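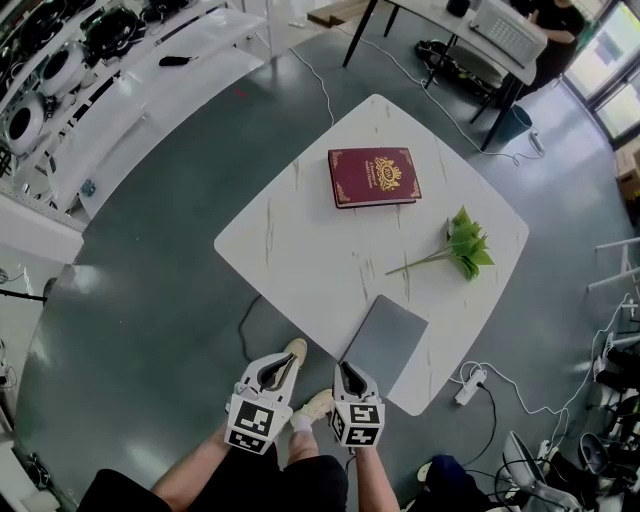 # Westeo square table, white: two months in

I wanted a table for a small back room where I read, sort mail and sometimes eat lunch. The Westeo was the cheapest square one that didn't wobble in the store. Mine is white with faint gray streaks, a bit like marble.

## Putting it together

The box has four legs, 14 bolts and one hex key. The instructions say 10 minutes. I needed longer, mostly from putting one leg on backward. Leave the bolts loose until all four legs are on, then tighten.

## Daily use

The streaks hide crumbs and dust well. Coffee wipes off if you get to it the same day. Ballpoint ink took dish soap and some rubbing, and a pale mark is still there. The corners are sharper than I'd like at hip height.

I left a red hardcover on it for a week, near a window, and the cover didn't stick or leave color behind.
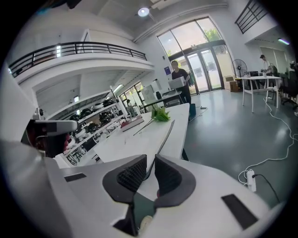
## Compared with the Ivik

My brother-in-law, Primo Amato, has the Ivik in the same size. His is heavier and the legs don't need retightening. I've had to redo mine 2 times. The Ivik also costs a good deal more, and it only comes in black.

## Rating

4 out of 5. I took a point off for the corners and the bolts. I'd buy it again for a spare room, but not as a main dining table.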